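Can I sell leftover copies of our society's journal?

Lindalva Teixeira
I've taken over the publications side of the Gasness local history society and inherited 118 back numbers of our old journal, all in boxes in my spare room. They cover the mill, the chapels, the railway that never got built, that sort of thing. Members get the current one free with their subscription. What do other societies charge for old ones? And do I need to ask the people who wrote the articles first? A few of them have died and I haven't a clue where the families are.

I'd also like to get the rarest issues scanned before I part with them. Our meetings are only once a month and the next talk is in July, so there's time, but my husband would like the bed back!
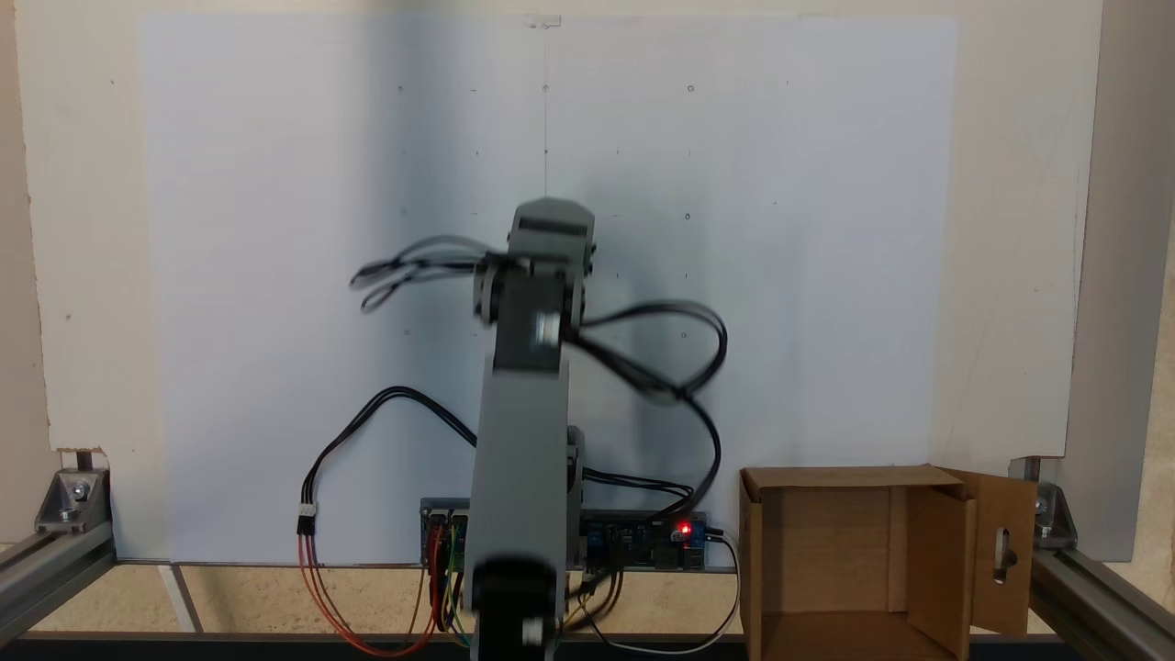
Big white sheet laid out on the board

Washington Peixoto
We went through this at Govel a while back. We had nearly 1,000 of the things (someone got very keen with the printer's order) and we put them on a table at the door at talks, next to the tea. Old ones went for a pound, the themed ones for three. The chapel issue sold out in one evening and the one on drainage is still with us.

Selling copies you've already printed shouldn't be a worry if the authors were happy to be in it in the first place. Scanning and putting them online is a different matter - that's a fresh use, and I'd ask whoever you can find. We wrote to 11 authors and had nice letters back from most of them. Keep a note of who you tried and when. Do keep two full sets back as well, one for you and one for the county record office. Ring them first, they may already have some.

Casteck Pete
bin the duplicates, life's too short. we did

Maruyama
Don't bin them! I do family history and I've paid silly money for a 70 page booklet with one paragraph about my great-grandfather in it. Make a list of contents for each issue, even a rough one with just titles and surnames, and put that on your website. People will write to you from all over. Just work out the postage before you set a price - I didn't, and lost money on every parcel I sent abroad.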